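Silholm opens hand-taught chores project to new recorders

16th May — The household robotics team at Silholm has passed 1695 recorded demonstrations, and it now wants more people to join in! The project, called Radimska, teaches chores by having someone carry a gripper tool through the job by hand, with a camera riding along to catch every move.

Folding and tidying make up 701 of the recordings so far. The rest cover bed making, wiping and putting things away. Dirkik, the partner lab, has been turning the first batches into training runs for its two-armed machine, and a public showing is planned for September.

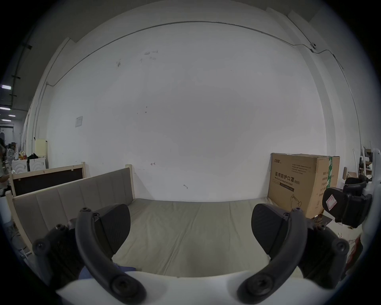 Bedroom tasks are the ones the team talks about most, and it's easy to catch their excitement. Cloth slides, bunches and hides its own corners, so a good demonstration takes a steady wrist and a lot of patience. A bit of blue fabric by a wide beige bed is plenty to practice on — the two black fingers with their flat pads have to come in low and close gently.

New recorders get a short training session at the Bratu workshop and start with simple pickups. The next goal is 500 more demonstrations before the showing.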